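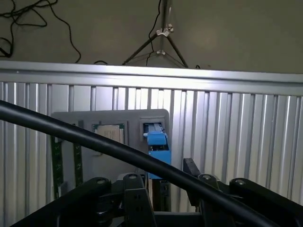

*Wrist cam view over the black gripper: chip on the left of the plate, blue part in its slot, cable diagonally across everything.*

23 December 2023, bench log, gripper comparison

Quiet day in the lab, so I finally got to put the Vudside and the Rorkasent through the same set of moves on the computer parts. I've been promising this comparison on the Dirken project page for ages and every time I sit down to it somebody needs the arm! Notes below are in the order I thought of them, sorry.

**Setup**

Same arm for both grippers, same Ekström controller, same small camera at the wrist. I kept the speed limit where it was and only changed the tool file between runs. The Rorkasent comes out 232 g lighter on our kitchen scale (bracket and bolts included, without the cable). I forgot to update the payload for the first couple of moves and the arm sagged a little on the way down, so I threw those out and started over. Colleagues: please check the payload page after you swap tools, the controller will not warn you.

Targets were the flat grey plate with the processor and the blue part, and then the open computer. The plate is the easy one. Everything faces the gripper and there's a decent amount of room on either side of the blue block.

**Vudside**

Linkage type, big, strong, a bit of a bully. It closes along a slight arc, so the fingertips travel forward as they come together. On a flat part that means the approach height you picked with the fingers open is wrong by the time they touch. I measured 2 mm of extra reach between wide open and closed on the blue block, and once I put that into the approach it behaved a lot better. Before that it kept nudging the block upward instead of gripping it.

Out of 29 tries on the blue block it held on 24. The misses were nearly all early ones, from before the correction, so I'd like to rerun the lot before anyone quotes that number at me. I did not try it on the processor. I don't trust the force setting at the low end, and I'm fond of that chip.

What I like: it's stiff. Push sideways on a closed finger and the wrist moves before the finger does. What I don't like: the linkages swing out wide on both sides when it opens, and they eat the whole bottom of the camera view.

**Rorkasent**

Parallel jaws, so no arc and no correction. Much nicer to program, I had it picking within a few minutes of bolting it on. It held the block every time I asked it to, but I only got through a short run before lunch, so it isn't a fair fight yet. The jaws don't open nearly as far. Fine for the block, hopeless if you come in crooked, and I came in crooked a lot (my taught points were for the other tool, my own fault).

There's some play in the jaws too. You can feel it by hand with the power off, a tiny click side to side. It may be only our unit. I'll write to them in the new year.

**Camera**

I spent longer on this than on the grippers. The ribbed aluminum behind the plate throws back every bit of light we point at it, and auto exposure chases the bright stripes and lets the black fingers go to mush. I turned auto off and stepped through fixed values until I could see both the bolts on the fingers and the edge of the chip. 824 in the driver's units was the best compromise for the plate. The ridges are still hot but I don't need to see the ridges.

Also, the fat black cable. It runs diagonally right through the part of the view I care about, over the plate and over the blue part. For a human watching the feed it's an annoyance. For the part finder it's worse, it keeps splitting the blue region in two and picking whichever half is bigger. I masked it in software for now and the mask only works at one arm pose, so don't copy it into anything. The right fix is rerouting the cable along the outside of the forearm, with enough slack for the last joint.

Put the Vudside back on after lunch and moved to the open computer.

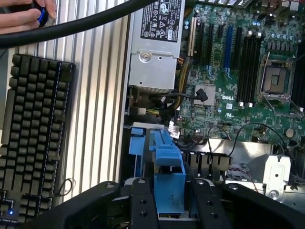
Depth is the trouble once you're working in a chassis. On the plate I could get away with guessing height from how big things looked. With a board full of slots, a heatsink and blue plastic at different levels, I kept stopping too high and closing on air. In the end I taught the heights by hand, jogging down slowly and writing each one in the paper book. Tedious, but I slept through none of it.

The finger width matters a lot more here as well. The blocks on the Vudside fingers are chunky, and between the blue pieces there's hardly any room to get one in. I'd want narrower tips before going for the smaller piece. The finger blocks have threaded holes in them, so bolting on something slim should be easy enough, and I've sketched a tip in the book (page after the coffee stain). Same story for the latches on the expansion slots. Those need a poke more than a grip, and a thin tip would do both.

Loose wires are the other thing. There's a thin black one arching up over the low end of the board, right where I'd like to bring a finger down. I went in from the other side every time. Not a gripper problem as such, but a wide-opening linkage makes it much easier to hook a wire on the way out, so I'm adding a rule for myself: close halfway before lifting - always.

Exposure had to change again in here. The fixed value from the plate made the memory slots one black lump. I left it on auto for the rest of the session and lived with the flicker.

**To do**

- Rerun the Vudside on the block with the reach correction in from the start
- Full run with the Rorkasent, points taught fresh
- Print slim tips, softer pad on the inside face
- Reroute the cable, delete my mask
- Separate exposure presets for plate and chassis
- Low-force test on a scrap chip before the good one
- Ask Ekström if the payload can be tied to the tool file

If I had to buy one today for the plate work I'd take the Rorkasent, click and all. For the chassis I don't know yet, I want to see the Vudside with thin tips first. The Dirken demo is in March so there's time to do it properly. Arm is parked, controller is off, both tool files are saved under today's folder.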